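Tidying the cables in a work room

Did this at the Holloway room in April, finally typing it up. Takes an afternoon. Less if you don't stop to argue about whose extension cord is whose.

What you need: hook and loop ties (20 was enough for us), masking tape, a marker, a box for the dead stuff. Scissors.

1. Power off first. Everything. Wait for the lights to go out.

2. Pull out every loose cable that isn't plugged in at both ends. Pile on the floor. Don't sort yet, you'll be there all day.

3. Label the ones that stay. Flag of tape at each end, same name on both. Kai-wen used numbers and then lost the list, so use names.

4. Now the short ones, the kind that go from one part to another part right next to it. Leave these alone mostly. They need slack. Pull one tight to make it look neat and the plug takes all the strain, and then you're buying a new one. A soft curve is what you want, no kinks, nothing pinched under a foot or a clamp.

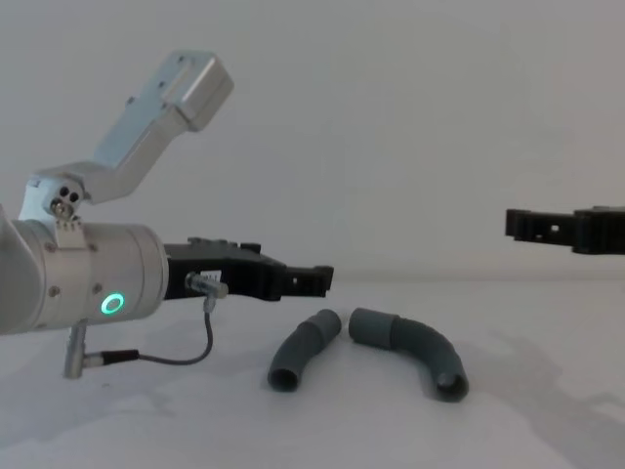 Thin gray cable with a gentle loop in it. This much bend is fine.

5. Long ones: coil them loosely, over then under, so they don't twist. Tie in one spot. Not round your elbow, Pascal.

6. Run anything that crosses the floor along the wall insted. If it won't reach get a longer one.

7. Back to the pile. Test what you can, keep one spare of each kind, rest goes in the box. Ours went to Tollton for recycling.

8. Power on, one thing at a time. Something doesn't come up, check the last plug you touched.

Go over it again in a few months, the tape falls off. Gaëtan says cloth tape holds better, havent tried it.

Posted 25 August 2002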